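Notebook, August, Saturday, started 9:20

Graphic score for the Trotton reading, continued from the last entry. Annick Jacquet wants a clean engraving of the circular page by the end of the month, so today was layout and a first timing test.

The page has 20 cells on two concentric staves. The inner stave reads clockwise, the outer one counterclockwise, and they share a clef at the top. In the last version the noteheads on the inner stave leaned toward the center because I had rotated the staff lines but left the glyphs on the old baseline. Fixed by binding each glyph to its own tangent. Stems still look wrong under the beams in cells 6 and 7. I lengthened them by hand and will have to do it again if the radius changes.

Export to vector came out at 2,444 objects. Too many. Most are ledger lines broken into separate segments by the curve tool. Merged the ones on the outer stave and got rid of 694. The inner stave can wait.

Timing. Indira Shetty read the outer stave on viola while I ran the click. At quarter = 52 she got around the circle once without trouble, but the page turn instruction (rotate the sheet a quarter turn at each double bar) costs her a full beat every time. Options:
– write the beat in as a rest
– put the page on a turntable stand
– repeat the clef at four points and leave the sheet still
I prefer the third. It spoils the look a little. Indira prefers the first and says players will take the beat whether I write it or not.

Second reading with the inner stave on clarinet, from the recording Annick sent. The parts should meet at cell 11 and missed by 2 beats. Checked against the sketch: my error, a dotted half copied as a plain half in cell 4, plus a missing eighth rest on either side of the double bar. Corrected in the master file, not yet in the printed part.

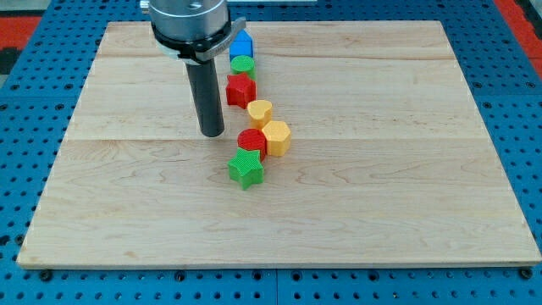

Colored shape blocks on the maple-like board, tool pointing down.

Paper: the Imerville stock takes the red staff lines well but shows through when the sheet is lit from behind. The Millesmont is heavier and curls. Ordered nothing yet.

To do
– inner stave ledger lines
– four-clef version, print at full size
– reprint clarinet part with cell 4 corrected
– ask Wasilewska about the heavier cream sheet
– send both versions to Annick before she books the second reading

Stopped 4:45.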